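Visitors wanted for Plukstead open day

May | By Nele Postma

Search this site Go

Plukstead is opening its Kenby workshop for an afternoon in May and needs 77 people to come and watch our kitchen robots clear dishes, then tell us what they think. You don't need a technical background. Sessions start at 5 pm and finish at 6 pm.

The task is the same one we run in simulation: dishes to be moved at a sink, some with food still on them. 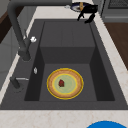 Simulation view. Credit: Ekitero / Plukstead

A plate down in the basin is harder to reach than one on the worktop — the walls leave less room for the fingers. Wanting Cui will run the demonstration and take questions.

You must be 18 or over and able to stay for the full hour. Travel costs are paid. To apply, write to Cor Michiels at the Kenby office, giving your age and any access needs.

Shares 6 | Comments 5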